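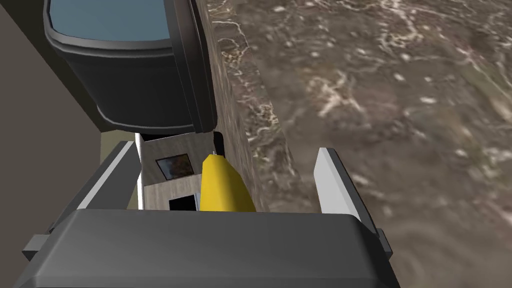 Company is bringing in robot arms for produce packing. What really changes for us?

Posted in Work & Jobs, October 15, 2025

I pack fruit cups and snack boxes at a commissary kitchen in Sosbridge. In January they plan to start 2 robot arms on our line. They say it's all been tested on the computer already, and that picking up a banana next to a counter is "solved." The outfit setting it up is called Henus. We had one meeting. The slides said "no one is being replaced" and then someone asked about hours and the answer was that hours would be "looked at." There are five of us on my shift. Has anybody been through this? Do I start looking now or wait and see? I've also been asked if I want to train as an "operator" and no one will tell me if it pays more.

posted by snackbox_line3

I went through it at Pandey, bakery side, so dough and trays and not fruit. My take is don't believe the slides and don't believe the people in the break room either.

Nobody on my shift was let go. What they did was stop filling spots when people left, and then the ones who stayed were covering the arm plus their old job. The arm did the easy part. We did whatever it dropped, whatever came in a funny shape, and the cleaning, which used to be shared out and suddenly wasn't. They had a target of 284 trays an hour on the wall and I don't remember us hitting it on a normal shift the whole time I was there.

About the computer testing. One banana held up in a simulation is one banana. It is clean and yellow and by itself. Ask them to run a case of your real ones, bunched, with stickers, some of them soft, and ask to be in the room when they do it. Ask who writes down the bruised ones too, and whose numbers those go against. On our line a bad pack counted against the person standing there, even if the machine had squeezed it.

On operator: get the pay in writing before the training, not after. I took the training. It was five half days and a badge. The raise came up at my next review and then it didn't come up again. I will say my wrists feel better than they did, so I can't call it all bad.

posted by flourdust

robots dont call in sick thats all they care about. start looking

posted by tman_88

Mostly agree with flourdust, but I'd take the operator training anyway. I did it at Suredar and used it to get hired somewhere else. Before January I'd want these answered by your manager, by email:

Who is allowed to stop the arm, and do you get written up for stopping it
What happens to hours on a day it's down
Is the line speed set by the arm or by the people after it
Does operator have its own pay grade

The third one was the big one for us. The arm kept a steady pace and didn't slow down at the end of a shift, and the people boxing behind it had to. It took months of complaining to get the speed turned down, and they still describe that as a "tuning phase." If they can't answer the hours question this close to the start date, I would at least get your resume fixed up.

posted by second_shift_sue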